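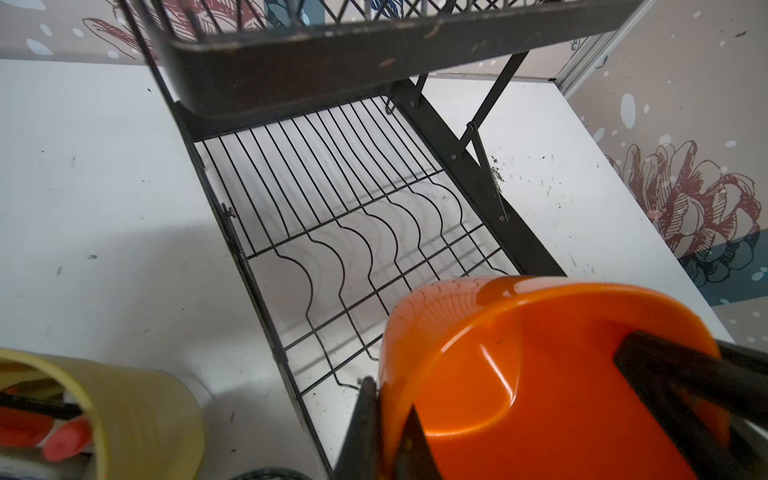 Energiewirtschaft II, Skript zu Sitzung 4: Stromabnahmeverträge

Ein Windpark verkauft selten einfach Strom. Er verkauft ein Versprechen, und das füllt in der Regel einen Aktenordner. Wir rechnen mit dem Übungsfall Prerby.

Ausgangslage: Betreiber Sallska, Abnehmer Hellwig, installierte Leistung 40 MW, Festpreis 91 Euro/MWh. Der Park liefert im Modell 4000 Volllaststunden im Jahr. Wer das für optimistisch hält, hat in Sitzung 3 aufgepasst.

Jahresertrag: 40 MW x 4000 h = 160.000 MWh
Erlös: 160.000 MWh x 91 Euro = 14,56 Mio. Euro

Begriffe für die Klausur:
Pay-as-produced: Hellwig nimmt ab, was der Wind gerade hergibt. Das Mengenrisiko liegt beim Abnehmer.
Baseload: Sallska liefert ein konstantes Band und kauft bei Flaute am Markt nach, also gern dann, wenn es alle tun.

Aufgabe bis zur nächsten Sitzung: Erlös bei 10 % Minderertrag berechnen, beide Vertragsformen. Einheiten bitte mitschreiben, ich rate sie ungern.

Literatur: Ellwood, Jamie: Wistness-Reader, Kap. 4. Die Fußnoten sind besser als der Text.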